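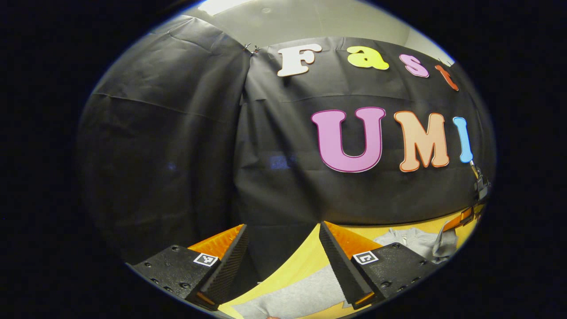 Trinh Tôn to stand in Amthorpe by-election

Trinh Tôn has put her name forward for the vacant seat on Amthorpe Town Council, becoming the second candidate to enter the contest.

The by-election will be held on Thursday 15th February. It was called after the previous member for the Skisalthorpe ward moved out of the area before Christmas. Whoever wins will serve until the full council elections in June next year.

Ms Tôn ran for the same ward at the last election and lost by 897 votes. She has lived in Skisalthorpe for most of her adult life and works in the accounts department at Olance, on the Ung Road estate. She is standing as an independent.

She said the bus service would be her main concern if elected. The evening route between Skisalthorpe and the town centre was withdrawn last summer, and the last bus back now leaves before many shops have closed.

"People who work late are paying for taxis or asking for lifts," she said. "I have been to the meetings as a resident and asked about it. I would like to be able to vote on it."

A petition asking for the route to be brought back gathered 3000 signatures and was handed to the council in the autumn. Members agreed to write to the operator, but no reply has been made public.

Ms Tôn also wants the council to look again at parking charges beside the surgery, and to publish the agendas for its planning meetings earlier than it does now. She said she had no firm view yet on the proposed footbridge over the Ung and would wait for the engineer's report.

The ward has 3720 registered voters. Turnout there has been low in recent contests, and the town clerk's office is reminding residents that they will need photo identification to vote in person.

Polling will take place at Skisalthorpe Village Hall between 7am and 10pm. The school, which was used last time, will stay open to pupils as normal. Votes will be counted at Amthorpe Town Hall the same night.

Anyone who has lost a poll card can still vote, provided they are on the register.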